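Litdale Boards > Automation and Research > Papers and preprints

Thread: Ellum cloth sorting result – anyone buying this?

gantrygoat
Posted in Papers and preprints

Has everyone read the Ellum writeup by now? Short version if you haven't: they trained a policy on wrist camera footage only, no overhead camera, no depth, and say it can pull a named garment out of a mixed pile. 751 demonstrations, collected by hand-guiding the arm. They report that the wrist-only policy matches the version with the overhead view, and then there's a paragraph at the end about how this makes a fixed camera "unnecessary for most deformable tasks."

I have a problem with "most." I have a problem with "unnecessary" too, but let's start with "most." They tested on one kind of task. Pick the item, lift it clear, put it down to the side. No folding, no turning anything right side out, no finding a sleeve.

I'd like to be wrong because I would love to stop bolting cameras to the ceiling. Talk me into it.

slowservo
Replying to gantrygoat

I can't talk you into it but I think you're being a little hard on them. 751 demos with one arm is a real amount of work and they released all of it, failed runs included. How many groups do that?

The comparison table is fair as far as it goes. Same arm, same number of demos, same training time. The overhead version doesn't do better. You can say the overhead version was badly tuned (people always say that) but they did post the settings.

pinchpoint
Replying to slowservo

People always say it because it's usually true. Look at the overhead settings. The image gets shrunk down to the same size as the wrist image before it goes in. From the ceiling, a sock at that size is a smudge. Of course it doesn't help. They took the one thing an overhead view is good for and threw it out, then reported that it wasn't good for anything.

slowservo
Replying to pinchpoint

Huh. OK, I missed that. It's in the appendix and I read the appendix on my phone.

gantrygoat

Let me put the wrist view up so we're arguing over the same thing. Striped navy cloth against yellow, which is about as friendly as a cloth pile gets.
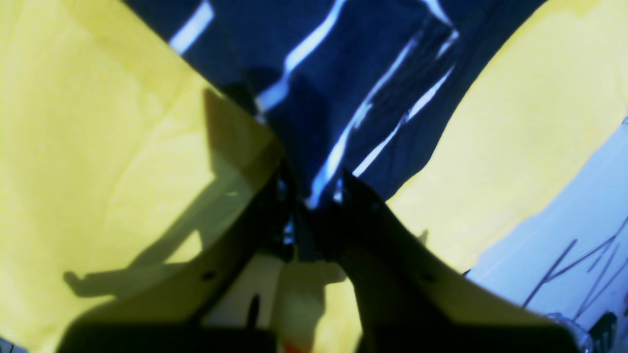 Last edited by gantrygoat: 17 May 2024

OK so look at where the fingertips are. That's the spot where everything interesting happens, and it's the darkest part of the view. The stripes tell you a lot on the way down, you can follow them over every fold, and then they bunch up and go in between the fingers and that's the end of your information. Is it one layer in there? Two? Did it catch a bit of something else? I can't tell, and I've been staring at it a lot longer than a policy gets to.

The other thing is the shadow on the left. The gripper throws a hard dark shape right across the yellow cloth. The network gets that shadow in view and it moves when the arm moves. I would bet lunch that some of what it "knows" about height above the pile comes from the shadow and the lamp. Move the lamp to the other side and run it again. Did they do that? They did not.

tarebutton
Replying to gantrygoat

The shadow thing is a good catch but I'd call it a feature. If a shadow tells you how close you are, use it. People do. I line up a drill bit that way.

gantrygoat
Replying to tarebutton

Sure, and if somebody turns the light off you know to slow down. My complaint is with the claim. "Works from the wrist camera alone" and "works from the wrist camera plus a strong lamp that stayed put for the whole collection" are different sentences. I'd read a paper about the second one with interest.

mothballed
Replying to gantrygoat

Long-time reader, mostly I do grippers for food packing, but I have some time on cloth from a previous job. Couple of things.

The layer count problem is real and no camera fixes it, overhead or wrist. Overhead is worse if anything, the whole arm is in the way. You need something at the fingertip. Even just watching motor current as the fingers close will give you a rough thickness. The Ayala grippers we used reported that for free and we got a decent one-layer-or-more guess out of it. Decent, I said. It fell apart on anything stretchy.

So I don't think wrist versus overhead is the fight you want. The fight is whether their success number counts a double pick as a success. Does it?

pinchpoint
Replying to mothballed

Went and checked. Success is "target garment is fully clear of the pile at the end of the attempt." Doesn't say anything on what else comes with it.

mothballed
Replying to pinchpoint

Then the number is close to useless for me. If I pull up a shirt and a towel rides along, I've got a jam downstream. By that definition I could grab the whole pile and score perfect.

slowservo
Replying to mothballed

Come on, they aren't grabbing the whole pile. The videos are posted.

mothballed
Replying to slowservo

I watched them. In 4 of the clips on the project page something extra comes up and falls off during the move. Those are tagged success. I don't think anyone is cheating. I think they wrote the definition before they ran it, and stuck to it, and it was a bad definition. Happens to all of us.

slowservo
Replying to mothballed

Fair. I'd still like to see the paper judged on the question it asked, which was whether you need the second view for the pick. On that question both versions get the same loose scoring, so the comparison survives.

pinchpoint
Replying to slowservo

It survives if both versions drag extra cloth along equally often. If the wrist version does it more and the scoring can't see it, the tie in the table isn't a tie. And that's what I would expect, because up close you lose track of where one item stops. Look at the picture again. There's yellow on the left and yellow on the right. One cloth passing under the navy one, or two separate cloths? From there I honestly could not say. Suppose the instruction was "yellow." Which side do you go for?

tarebutton

Doesn't the policy get a few frames of history? On the approach it would have had a wider look and could have worked that out.

pinchpoint
Replying to tarebutton

It gets 2. At their frame rate that covers hardly any motion. By the time the fingers are down in the cloth the approach is long gone.

tarebutton
Replying to pinchpoint

OK, yeah, that's thin. I assumed it was more.

flatbedfred

Counterpoint from somebody who tried it. I ran the released weights on our arm last month. Different bench, Flevier fingers, and cheap light. I did 100 picks over two afternoons with whatever was in the rag bin.

Solid colors on other solid colors: pretty good, better than I thought it would be.
Stripes or prints: fine if the item was on top, bad if it was half buried.
White on a white bench: forget it.

I didn't keep tidy scores so I'm not going to give you a percentage that somebody will quote back at me. But it isn't smoke. With no retraining, on an arm it had never been on, it went for the right thing more often than not. I've had overhead setups that took me weeks to calibrate and did worse.

gantrygoat
Replying to flatbedfred

That's the most useful post in here, thank you. Did you try moving the light?

flatbedfred
Replying to gantrygoat

Not on purpose. The second afternoon had sun coming in for a while and it started stopping high, closing on air above the pile. I put it down to glare. Now that you've brought up shadows I'm less sure. Could be either one. The bright cloth was pretty blown out in the camera view at the same time, so there's no way to separate them after the fact.

gantrygoat
Replying to flatbedfred

Closing high is what I'd expect if it was leaning on the shadow. It's also what I'd expect from glare, so yes, no use to either of us. Still going in my notes.

slowservo

What would change your mind, gantrygoat? Serious question. I've seen a few of these threads and the bar tends to move.

gantrygoat
Replying to slowservo

Fine, I'll write it down so you can hold me to it.

Same policy, lamp on the left for half the runs and on the right for the other half, order mixed. Double picks scored as failures, or at least listed separately. Overhead image at full size, or a crop around the pile, so the comparison is a fair one. And one task where you have to find an edge or a corner, any edge, a dish towel would do.

If wrist-only still ties after that I'll take down my ceiling mount and post a picture of the holes.

pinchpoint

I'd add longer history as a separate condition. My guess is that half of what an overhead view buys you is memory of where things were, and you could get that from the wrist camera if you kept more than two frames. That would be a better paper than the one they wrote, and it would still let them drop the second camera.

mothballed
Replying to pinchpoint

Agree with that. I'd read it.

flatbedfred

I can do the lamp test. I have a clamp light and an arm that's idle until July. The full-size overhead comparison I can't do, no mount here, and I'm not retraining anything on this machine. Lamp left, lamp right, double picks in their own column. If somebody has an opinion on how high the lamp should be, say so before I start and not after.

tarebutton
Replying to flatbedfred

Low enough to throw a hard shadow across the pile. And cover the window this time.

slowservo
Replying to flatbedfred

Please post the clips as well as the counts. I want to argue with pinchpoint about what counts as a double pick.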